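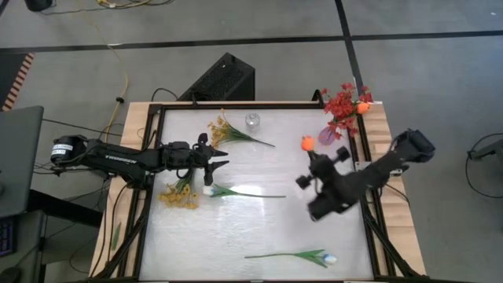 Fig. 2. Artificial flower on a glossy, whitish work surface.

3. Cleaning fabric flowers

The Flutent leaflet says its spray lifts dust "in seconds". We doubt it. Allow nearly 3 minutes per stem.

1. Shake each stem head down, outdoors.
2. Brush the petals from the centre out.
3. Spray a hidden leaf first and leave it overnight.
4. If no dye comes off on a white cloth, spray the rest.

Caution: "colourfast" on a label means very little - test anyway.

Note: The scented refill (part 273) costs more and cleans no better. Plain water often does as well.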